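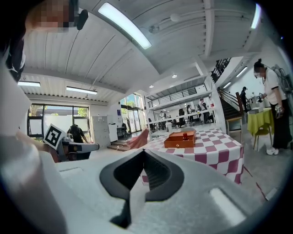
Storau's library is open two evenings a week, and council wants to cut that to none. The saving is $1,945 a month. I think the cut is a mistake.

The argument from council is that hardly anyone comes after six. Go by the door and that's true, particularly in January when half the town is at the coast. But the people who do come are on day shifts at the Negash Road packing sheds, or they have kids to feed first. They can't get there at two in the afternoon. Moving their hours to the middle of the day means taking the library away from them.

We are told there is an app. I've used it, and it's fine for novels. It won't print a tenancy form or help you find the right one, and it's no good at all if your internet has been cut off.

Pusside went down this road with its branch. The evenings went, then the Saturday mornings, and by then the numbers looked bad enough to shut the place. It has 300 fewer residents than we do, so I don't find the comparison far-fetched.

If money has to be found, look at the new signs first. The old ones were readable. Or open one evening instead of two and pick the night by asking borrowers — a sheet of paper on the front desk would do.

Submissions close on 07/04/2024. Mine is already in.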